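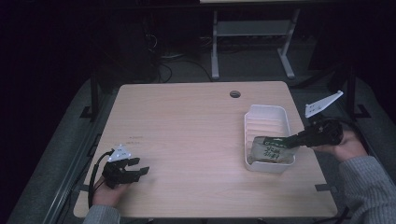
右手夹住袋子的右上角，左手的夹爪张开着。白色托盘在桌子右边。

我来这个项目已经有一段时间，一直想用中文写一篇。我的中文是成年以后学的，写得慢，如果有的句子读起来奇怪，请原谅，也欢迎在留言里改正我。

我的工作是教机器人做事情。听起来很高级，其实大部分时间我站在一张桌子前面，两只手各拿一个夹爪，把小袋子从一个地方拿到另一个地方。我做一遍，系统记录一遍。以后机器人要从这些记录里学习。我们的项目叫Ornance，任务是整理小包装的东西。我负责其中一个很小的部分：袋子和托盘。

以前我在Zotley工作的时候，用的是另外一种方法，就是遥控。人坐在机器人旁边，手里拿着控制器，机器人的手臂跟着人的手动。那个方法我做了整整一个冬天。它的好处是，你看到的就是机器人能做到的。手臂伸不到的地方，你也伸不到，所以不会录下它做不了的动作。坏处是慢，而且手上没有感觉。袋子夹得紧还是松，我只能用眼睛猜。有时候我觉得已经夹住了，抬起来，袋子还在原来的地方。

现在的方法是直接用手拿着夹爪。没有手臂在中间，我的手到哪里，夹爪就到哪里。第一天我很高兴，因为速度快了很多，好像脱掉了一双很厚的手套。第二天我的手腕开始疼。夹爪不算重，但是它的重量不在手心里，在手的前面，上面还装着板子。一个上午拿下来，拇指下面那块肉会发酸。后来我学会了在每一组之间把夹爪放下，甩一甩手，喝一口水。

再说说袋子。我以前没有想过，软的东西这么难。盒子有六个面，你从哪边夹都差不多。袋子没有固定的样子，每次放下去都不一样，有时候鼓起来，有时候皱成一团。照片里的这个就是皱的，上面有深绿色的一条，我夹的正好是这一条的位置。夹角的好处是容易进去，两个手指一合就有了。但是夹角以后，袋子抬起来会转，下面的部分会摆，放的时候就不容易放平。夹中间稳一些，可是中间鼓，夹爪要张得很大，有时候会滑。

我试了很多次，现在的习惯是这样：袋子平的时候夹边，袋子鼓的时候夹角，夹住以后先停一小会儿，再慢慢抬。这个停，是从记录里学到的。我回头看自己早期的记录，发现我总是一边合夹爪一边往上抬，两个动作混在一起。人的手可以这样做，因为手指会自己调整。可是如果机器人照着学，它可能还没夹紧就抬了。所以现在我在心里数一下，然后才抬。同事笑我，说我像在给机器人上书法课，一笔是一笔。

说到慢，这也是一个问题。太慢了也不好。有一段时间我过分小心，每个动作都像在水里走路。负责训练模型的同事给我看结果，机器人学得也很犹豫，在袋子上面停着，好像在想要不要下去。我看了有点不好意思，因为那个犹豫的样子很像我。从那以后，我在下手之前先想好夹哪里，想好了就直接过去，中间不改主意。如果中间真的改了主意，这一条我就标记出来，不放进好的那一组。

托盘也有它的脾气。它的底是一条一条的，袋子的边有时候会卡在那里，拉的时候要先往上提一点，不能横着拖。它的边也是高起来的，夹爪从外面伸进去，角度要陡一些，太平了就会碰到边。我碰过很多次。刚开始每次碰到，我都停下来重新录。后来组里商量，决定轻轻碰到的可以留下，推动了托盘的不要。这个标准听起来简单，执行的时候很难，什么叫轻轻？我和另一位同事坐下来一起看了一个下午，才慢慢看成一样的。

两只手的配合，我也想写几句。大多数时候只有右手在工作，左手拿着另一个夹爪，在桌子左边等。等也是要学的。我以前不注意左手，让它随便晃，后来才知道左手的动作也全部记录下来了。所以那一阵子的记录里，左边的夹爪一直在做一些没有意义的小动作，有时候开，有时候合。现在我让它张开，放低一点，不动。要换到左手拿的时候，它才过去。保持一只手不动比我想的难，特别是右手在用力的时候，左手会不自觉地跟着紧。

还有线。每个夹爪后面都有一根黑色的线，我每天都要和它们商量。线太短，手伸过去会被拉住；线太长，会扫到桌上的东西。我在Hevero参加培训的时候，老师说，开始之前先不拿任何东西，把手臂伸到桌子的四个角，走一圈，看线跟不跟得上。这个建议很朴素，我到现在每天早上都做。

数量的问题，很多朋友问过我。我们这一轮的目标是每个人400条，一组100条，做完一组换一种袋子。到这个星期三，我一共录了765条，包括上一轮的。这里面不是每一条都好。有的袋子掉了，有的我忘记按开始，有的放进去以后又弹出来。一天里我最多能做8组短的练习，再多了就会走神，动作开始变得马虎。马虎的记录比没有记录更麻烦，因为要有人再花时间把它们找出来。

失败的要不要留，我们讨论过好几次。我自己的看法是，要留一部分，特别是那种掉了以后又拣起来的。机器人以后一定也会掉东西，如果它看到的全是顺利的，它掉了一次就不知道怎么办。但是不能故意掉。故意掉的看得出来，手会先松一下，很假。我试过，自己看了都觉得像不会演戏的人在演戏。所以只能等它自然发生，发生了就不要慌，接着做完。

有一个词我想了很久怎么用中文说，英文是demonstration，字典给的是“示范”。我很喜欢这个词。“示”是给人看，“范”是榜样，合在一起就有一点责任的意思。我在Lehtinen的语言班上学这个词的时候，例句是体育老师给学生做示范。当时我没有想到，后来我天天在做，而且我的学生没有眼神，不点头，也不说听不懂。它学会了什么，要过好几个星期才知道。

上一轮的结果出来时，我去看了机器人自己夹袋子。它从右边过来，对准角，合上，停了一下，然后抬。那个停，和我心里数的那一下差不多长。我站在旁边看了好几遍。后来有一个比较鼓的袋子，它也去夹角，没有夹住，又试了一次，还是没有。我回去查，发现我录的鼓的袋子，位置差不多都在托盘靠前的地方，而那一个放在后面。所以这一轮我把托盘里的位置写在一张纸上，前、后、左、右、斜着，一个一个轮流来。

如果有人也要开始做这样的工作，我有几个很小的建议。衣服的袖子不要太宽，会挡住夹爪，也会碰到桌上的东西。桌子的高度要早一点调好，低了腰疼，高了肩膀疼，我现在的桌面比手肘低一点。开始之前把袋子弄乱，不要每次都摆得漂漂亮亮。还有，当天就回看几条自己的记录，不要等到做完一整组才看，我有一次就是这样，整组的起点都不对，只好重新来过。

下个月我们可能要换成更薄的袋子，里面几乎是空的那种。我拿了几个回家练习，用厨房的夹子夹，夹得不太好。等真的开始录了，我再来写。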